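Mar 7, 2023 - frames bench

Started late, glue for the other job hadn't come. Picked up with the small frames from the Gamport order. Goal today: sort out the backs. Easel leg, hanger, label position, then packing. In that order, and I got thru most of it.

Sizes first. The 200 x 100 opening is fine, prints drop in with no trimming. The larger outer size (220 on the long side) needs the mat shaved or it bows. Told Pui-shan already in November, the mat cutter is set off a bad stop. Still is. Put tape on the stop with an arrow.

Wood: light stock, oil only, no stain. Grain is open on the rails. Rubbed two coats, second one thin, wiped after a few minutes. Corner joints OK on all but one, hairline gap on the outside of the miter. Filled with dust and glue, sanded 220, can't find it with a fingernail now. Set it aside anyway, want to see what it does over a week. One rail a bit darker on the outer side than on the face, left it, that's just the board. 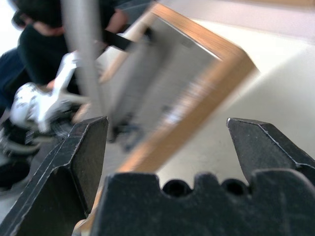
Sota Fukuda: the darker side is fine by me, but please keep the dark edges facing down when it stands on a shelf. Customer last time put two next to each other and asked why they didn't match. And don't oil the inside of the rabbet, it creeps under the glass.

OK, noted, will do. Rabbet is dry on these, I masked it. (Masked it badly on the first one. Scraped it back.)

Backs. Felt-covered board, dark gray, holds lint like crazy. Brush AFTER the leg is on, not before, otherwise you do it twice. I did it twice. The leg is the triangular kind, gray. Hinge from the Trumaseo batch was stiff so I worked it open and shut a bunch of times by hand, then it stopped creaking. Don't oil, stains the felt.

Hanger: small black bracket near the middle of the back. Pui-shan wants it higher so the frame leans into the wall at the top. I tried one higher, on a scrap back. Hangs flatter, yes, but then the leg fouls on it when you fold. So either move both or leave both. Leaving both for this order, asked her to think about it for the next.

Checking the leg: frame flat, face down, open the leg to the stop, look at it from the side, push gently on the tip. Should spring back, not flop. Put something soft under the glass side if the table has any grit on it. Stood one up afterwards and walked heavy past the bench, it stayed. Good enough.

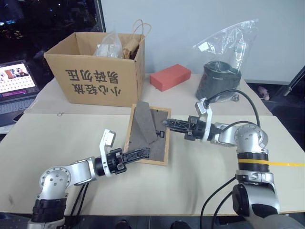

Do we still need both the leg and the hanger on a frame this size?
Keep both. Gamport sells them as desk or wall and their listing says so, and taking one off saves us next to nothing.

Packing. Carton with the fragile marking in Chinese on it, from the Han delivery, sturdy enough to use again. Ours don't have any fragile marking at all, should fix that, I'll ask Drudico what a printed run of 1,000 costs. Or a stamp. A stamp is probaly smarter.

Paper bag with the twisted handle is for the counter pickups only. Frame goes in flat, leg folded, face towards the crumpled plastic. Plastic alone is not enough at the corners. Corner pieces from folded card, same template as before (the template is in the drawer w/ the staple gun, NOT on the wall anymore).

Dropped a packed one from bench height onto the mat. Corners fine. Leg had popped half open inside the box tho. So: paper band around the back before it goes in. Tried a rubber band, leaves a mark on the felt. Paper.

Labels. White, on the backing board, clear of where the leg folds down. I had them crossing the hinge at first and they lifted. Press with the roller, not the thumb. Dark print only, the pale ink from last time couldnt be read against anything.

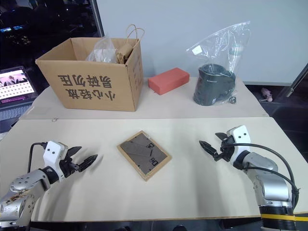
Small frame, face down, labels on the back.

To do
- fix mat cutter stop (for real)
- ask Drudico re stamp vs print
- Pui-shan: hanger height, decide before next order
- look at the filled miter again next Tues
- more lint brushes
- 100 more card corners, template in drawer

Left the oil rags outside flat on the rail. Glue still not here at closing, Sota is calling them in the morning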